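Breltadum Pick Planner: Frequently Asked Questions

Last updated Oct 30, 2020

These are the questions that come in most often from people setting up the planner for the first time. For install steps and the full list of settings, see the manual that ships with the package.

What does the planner do?

It takes color and depth data from your cameras, finds the objects you have named in the task file, picks a grasp, and plans the arm motion to the place target. It does not replace the low-level controller that came with your arm. It sends joint targets to that controller and reads the joint states back.

Which cameras do I need?

One overhead or head-mounted view is required. A wrist view is optional but strongly recommended. The overhead view is used to find objects and the place target. The wrist view is used for the last part of the approach, when the arm itself may block the overhead camera.

Why does the wrist view report "no features"?

The tracker needs corners or texture to follow. If the camera is facing a plain surface at close range, it has very little to work with and will report this state. It is a warning, and the planner keeps running on joint positions until features come back. You will see it often while the arm is moving between poses.

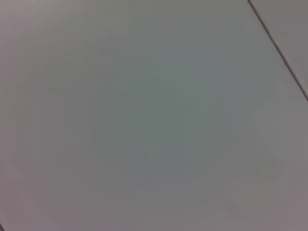 If the warning stays on through the whole approach, check three settings in the wrist section of the task file: the exposure lock, the minimum feature count, and the focus distance. Most reports we receive come down to the focus distance, which is often left at the value used for the overhead camera. Set it for the range at which the fingers close.

Can I turn the warning off?

Yes. Set wrist_quiet to true. The state is still written to the log, so you can look for it later. Please leave it on when you send us a log for support.

How does the planner choose a place target?

You name a target in the task file and give it a type. The types are flat, stack, and container. For flat and stack, the planner looks for a clear patch on the surface you name. For container, it fits a rim and a floor, then plans a drop point inside the rim with the margin you set.

Do I need a 3D model of my container?

No. The container type works from depth data alone. A model helps if the container has steep walls or a narrow opening. Import it with the Matar tool, which converts common mesh formats and sets the units. Check the units after import. A model in the wrong units loads without an error and gives drop points far from where they should be.

My depth data has holes in it. Will the rim fit still work?

Usually, but it depends on where the holes are. The fit reads the top edge first and treats the walls as a second source. Gaps in the walls matter much less than gaps in the rim.
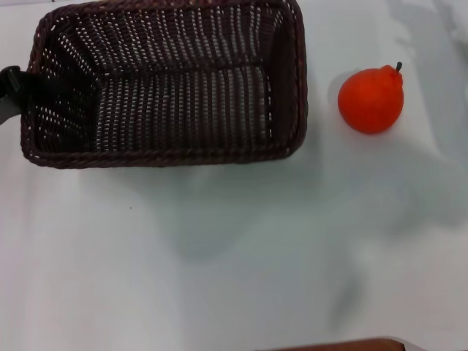
Container fitting was rewritten in version 2 to deal with open and woven walls. The old code looked for solid planes and would split one wall into many small pieces. The new code groups points by height before it fits anything. A dark wicker basket on a white table is a good test of this, as the white surface shows through the gaps in the weave and a simple color mask will punch holes in the walls. Set wall_mode to open for that kind of container. Straps or clips attached to the side can pull the fit outward, so set rim_trim to 3 if your container has them.

Why does the planner stop above the container and wait?

It is waiting for a fresh rim fit. Before any move that crosses the rim, the planner compares the current fit with the one it used to build the path. If the two differ by more than your tolerance, it replans. If no new fit arrives in 200 ms, it holds position and tries again. Lighting changes and shadows from the arm are common causes of a late fit.

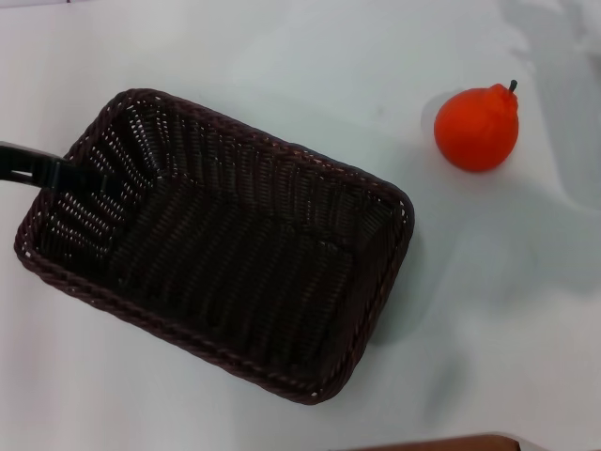 A hold is logged as code 293. One or two in a run are normal. If you see a long string of them, lower the point cloud density before you raise the timeout. A longer timeout hides the delay and makes every cycle slower.

Can I run the planner without an arm attached?

Yes. Start it with the dry_run option and point it at a recorded log. It will run perception and planning as usual and write the joint targets to a file. Serena Greco wrote the playback viewer, and her notes on stepping through a log are in the docs folder under Cirside, the name of the viewer.

Does it work with Amadex controllers?

Position control is supported. Torque control is not supported at this time. You will need the bridge package, which is a separate download, and it must be started before the planner.

Can I edit the task file while the planner is running?

You can edit it, but changes are read only when a task starts. Save the file, let the current task finish, and start the next one.

How do I report a bug?

Send the task file, the log, and the version number printed at startup. If the problem is in perception, include the raw camera data for a few seconds on either side of the fault. Rima Darwish handles incoming reports and will write back if anything is missing. Please put the log code in the subject line if there is one.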